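Sorting my aunt's recipe cards

My aunt, Meifang Fang, kept her recipes on index cards in three shoe boxes. She moved to a smaller apartment in August and gave the boxes to me. I said I would put them in order and make a copy for each of the cousins. I have been at it on and off ever since, mostly on Sunday evenings.

The cards have no dates. A few came from her mother-in-law, and one of those is copied out of a church cookbook printed in 1931. The rest she wrote herself, in pencil until she got a job in an office and then in blue pen. That is the only clue I have to their age, so the pencil ones go first. 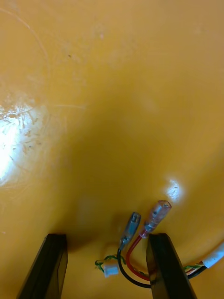

Page last changed: April 18, 2024

I started by sorting everything by main ingredient. It went badly. Half of her dishes are made from whatever was left over, and a card that says "pork or tofu or the end of the squash" can go in any pile. I tried sorting by season next, and that was better. She cooked by season anyway. The summer pile is the thinnest because she didn't like to turn the oven on.

The amounts are another problem. She used a rice bowl as a measure, and the bowl broke years ago. My cousin Xinyi Kong remembers it as small. I remember it as medium. We tested the steamed egg recipe with a bowl from each of our kitchens, and hers came out right, so I am using hers for all the cards. It holds a little less than a cup. 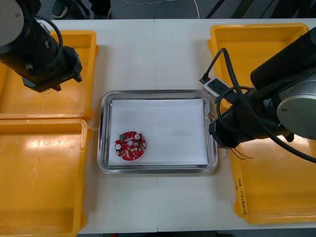 Soups took me the longest, mostly because she wrote down several versions of the same one and never crossed any out. There are 37 soup cards and I would guess half of them are repeats. I wanted to see the versions next to each other, and a stack doesn't let you do that. Four yellow trays set out two on a side, with a steel one in the middle, is the layout I ended up copying at home with baking pans. Clear soups went on the left, thick ones on the right, and anything I couldn't place went in the center until I could ask her.

She answers these questions by phone and is not always patient. Last week I asked which winter melon soup was the real one. She said all of them, it depended on who was coming to dinner. I kept all four.

Typing is slow but I don't mind it. I leave her spelling alone and put my own notes in brackets. Desserts are next – there are only a few, and two are for the same almond cookie. If any of the cousins have cards that were mailed to them separately, please send me a copy before I get to the letter-size printouts. Xinyi has already found one for pickled radish inside a phone book.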